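Journée portes ouvertes chez Cliltach : vos avis ?
Forum > Robotique > Visites et démos

bricolo_59
J'y suis passé en juin, avec un groupe de 8. Sur l'affiche : « le robot range vos cravates ». Bon. Deux bras, une cravate rayée rouge et marine, une boîte noire à couvercle transparent, et un monsieur qui parle beaucoup. Vu de près, ça donne ça :

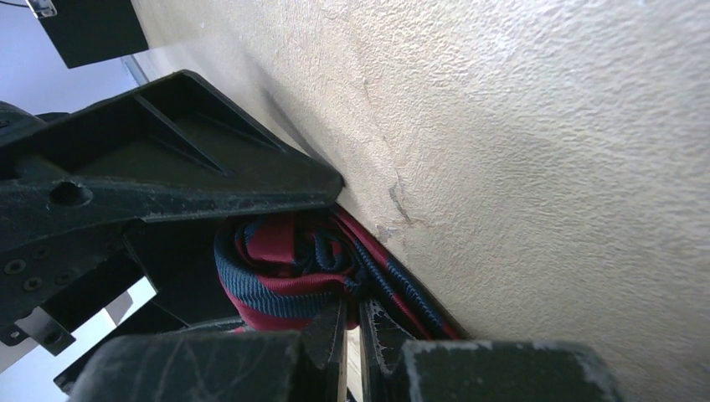
Dernière modification de la page : juin, 16 h 07

Le tissu est roulé sous le doigt de la pince. Moi je n'appelle pas ça rangé.

Clerau
Tu es dur. Le textile souple, c'est la plaie. Une pince qui se débrouille avec un bout de soie sans le froisser, je demande à voir, mais le sujet est sérieux.

bricolo_59
Qui te dit que c'est de la soie ? Et j'ai demandé le taux de réussite : « très encourageant ». Pas de chiffre.

skenit_marc
J'y étais le matin. J'ai compté 7 essais, 6 que je qualifierais de corrects. Donc pas d'accord avec toi.

bricolo_59
Corrects selon qui ? L'après-midi on a attendu un quart d'heure pour un pli. Ma photo d'ensemble :

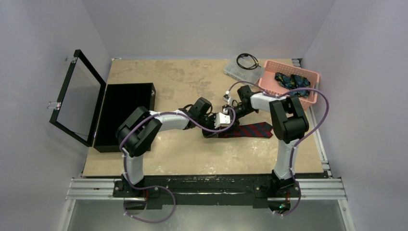 Club robotique de Skenitville, section visites

Deux bras pour une cravate, la boîte ouverte à gauche, et une autre cravate en boule dans le panier rose. Celle-là, on ne nous l'a pas montrée pliée.

Clerau
C'est une démo, pas une chaîne de production.

bricolo_59
Alors qu'ils l'écrivent sur l'affiche. J'y retourne le jour où ils donnent leurs chiffres.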